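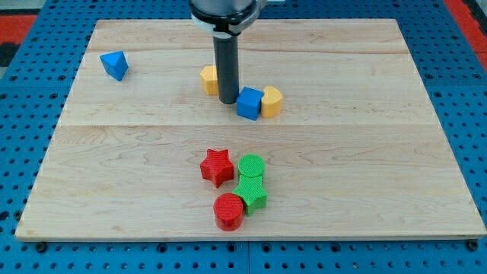

Re: [lab-equipment] Second arm cell: what to put in the budget request

From: Mayu Morikawa
To: lab-equipment list
Date: Oct 1, 2021

Hi all,

Replying to Isamu's questions from the last round, with his text quoted so you don't have to dig for it. My answers are under each part. Nilton and Chiharu, there is something for each of you near the end.

> Mayu, before I sign off on a second cell I would like to
> know what we are really buying. The request says "arm,
> tooling, table, misc." and the misc. line is the second
> largest. Can you break it out?

Yes. The misc. line was lazy on my part. It covers the work surface, the boards, the block sets, the guarding, cable management, and spare tooling. I have split it into separate lines in the new sheet, and the only thing left under misc. is fasteners and tape.

The arm itself is the easy part. We have a quote from Otitz for the same model we have now, and a second quote from Flellex for one with a longer reach. The Flellex arm costs more and would need a different controller, so we would be keeping two sets of spares and two sets of training notes. I don't see us using the extra reach for tabletop work. My recommendation is the Otitz arm. If someone has a project that needs the reach, please say so now and not after the order goes in.

> Do we need another perforated table? The old steel bench
> in the back is free.

I would like the perforated one. On the current cell we set the maple board on the blue surface, and when the board has to change we can move things to another row of holes and be running again the same morning. The steel bench has no holes, so every fixture would be clamped or drilled. Clamps get in the way of the arm, and once we start drilling we have a bench that suits one setup. If the money is tight I would sooner put off the guarding upgrade than the table.

The bench would be fine for the controller and the monitor, and that takes one item off the list.

> Why maple? Could we not use a sheet of something cheap
> from the hardware store?

We tried. The first board was a painted sheet and it warped over the winter. By March the far corner had lifted enough that the tool touched down early on that side. Maple has stayed flat. It is also pale, so the red, green, blue and yellow pieces all stand out against it and we don't have to fiddle with the color thresholds. The seam across the middle has not caused trouble, but I did ask Adamczyk whether they could do the next one without a seam. They can, for more money. I left it out of the request.

I do want two boards this time, one in use and one spare.

> The block sets. Are we buying these or printing them?

Printing. Wakana has been doing them on our own printer and the cost is filament plus her time. The finely ridged finish that comes off the printer has been good for us. The smooth store-bought blocks we started with slid too easily when the rod pushed them.

Current shapes include cubes, cylinders, stars, a triangular prism and a couple of the rounded ones. The stars are the slowest to print and the most useful to have, because their points catch on whatever is next to them. When a green star ends up jammed against two cylinders, that is where we find out if a pushing routine is any good. A cube beside a heart is an easier case, and a piece standing off by itself is easier still. The second cell should have the same mix, so that a routine written on one can be run on the other without changes.

Wakana's estimate for a full run, including replacements for the ones we will lose or chip, is 40 pieces. I have put in filament for that. I have not put in anything for her hours, and Isamu, I would like you to decide whether those should be charged to the project or to general shop time.

> Tooling: one rod or several? And do we need a real gripper?

For this work the rod is enough. It comes straight down off the wrist and pushes, and there is nothing in it to wear out except the end. I put in 5 rods because the end does get scuffed, and changing one takes less time than cleaning it up. A two-finger gripper from Enus is in the sheet as an optional line, shaded gray. It is not needed for anything on the schedule. Chiharu asked for it in case the sorting work moves from pushing to picking. If we leave it off now we can add it later, since the wrist mount is the same either way.

> What is the lead time, and what happens if the money only
> comes through in part?

Otitz says about 33 working days for the arm once they have a purchase order. The table is shorter. The boards are made to order at Adamczyk and they would not commit to a date until we send a drawing, so I would like to send the drawing before the money is approved. It doesn't bind us to anything.

If we get only part of it, this is the order I would buy in:

1. Arm and controller
2. Perforated table
3. One board
4. Rods and mount
5. Filament for the blocks
6. Second board
7. Guarding upgrade
8. Gripper

We can run with items 1 through 5. Without the guarding upgrade we would use the existing floor markings and the slower speed limit, the way we did for the first cell. Item 6 is cheap enough that I would fight for it a little.

> Last thing. Who looks after it once it is here?

Nilton has agreed to do the mechanical side for both cells. Nilton, please check the power line in the sheet. I assumed the second controller can share the circuit with the first and I am not certain of that. If it needs its own circuit, the electrician has to go in the budget, and that is not a small number.

Chiharu, could you look at the software line? I have one extra license in there. If the current one covers two arms I will gladly take it out.

Other things I still need from the list:

- The final drawing for the boards, with the hole spacing marked. Wakana has the old one but it doesn't show the front edge, and the bolts at the front corners need to be on it.
- A decision on where the cell goes. I have been assuming the spot next to the current one.
- Any objection to the Otitz arm.

The new sheet is in the shared folder under the same name as the old one. Please put comments in the right-hand column and leave the figures alone, or the totals stop adding up and I have to go looking for why.

Mayu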